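**Drying socks indoors in February, clips or rail?**

**dalva_b**
Good evening to all. I moved to a flat on the third floor without balcony and without tumble dryer, and I have a problem with socks. The shirts and trousers dry well on the rack in the bedroom, but the socks stay damp at the toes even the next morning, and then they have that smell. I hang them folded over the bar of the rack, one beside the other. My machine spins only at 800, maybe it is too little. What do you do with your socks in winter?
Dalva Barros

**edi_miranda**
Your mistake is the folding over the bar. The sock is then double, and the double part does not get air. Hang them by one edge with a clip. I use clips for more than ten years and I never had the smell.

**LakmalJ**
I agree about the folding but not about clips. Clips leave a mark in the elastic, and with thin socks it becomes a small hole after some months. I put mine flat on the top of the rack, with space between them, and I turn them before I go to sleep. Also do a second spin, Dalva. 800 is low, but two times 800 helps a lot.

**edi_miranda**
A hole from a clip? Then your clips are too strong. Buy the ones with plastic on the tips.

**raissa.prado**
May I ask which side goes up? My mother always clipped the toe and my husband clips the cuff. We have this discussion every week and I would like to win it.

**edi_miranda**
Toe up. The water goes down to the cuff, and the cuff is open, so it dries easier.

**LakmalJ**
Cuff up, sorry. If the water sits in the elastic all night, the elastic gets tired. I had a whole set of Nalura socks which became loose like this, they fell to my ankles when I walked.

**Alcides_Bastos**
I read with interest because I have the same small flat problem, and my wash is mostly socks (three children at home, all play football). I do a mix of both methods. First flat on a board for sorting, then on the clips.

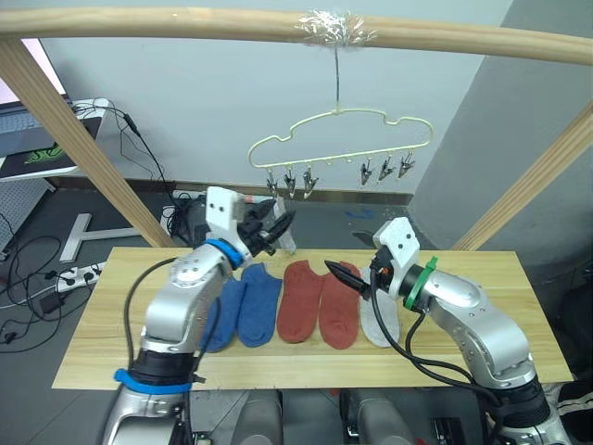
My opinion is that the hanger matters less than how you load it. Many people fill one side first and then wonder why everything leans and the socks touch each other. On a yellow plastic one like this, with three clips to the left and three to the right and a gap in the middle, I would put one sock on the left, one on the right, and continue so until it is full. When a hanger hangs from a single wire, it goes down on whichever side has more weight, and thick sports socks are heavy when they come out of the machine. I also lay them flat in a row before clipping, as on the wooden board there, because then I see at once which sock has lost its partner. It takes me two minutes.

About toe or cuff: cuff up for me, but I do not want to fight.

**raissa.prado**
Thank you Alcides, I will print your last line for my mother. Is the rod better near the window or near the radiator?

**Alcides_Bastos**
Near the window, a little open if it is not raining. Above the radiator wool socks became hard for me.

**dalva_b**
Thank you all. I will do the second spin tonight and look for a hanger with clips. In the shop Ikgate they have one with 16 clips, but it is wide and my shower rod is short. Somebody has it?

**LakmalJ**
I know it, my sister has it. It is fine but it needs a strong rod. For one person I would take a smaller one, and please write here if you find holes after.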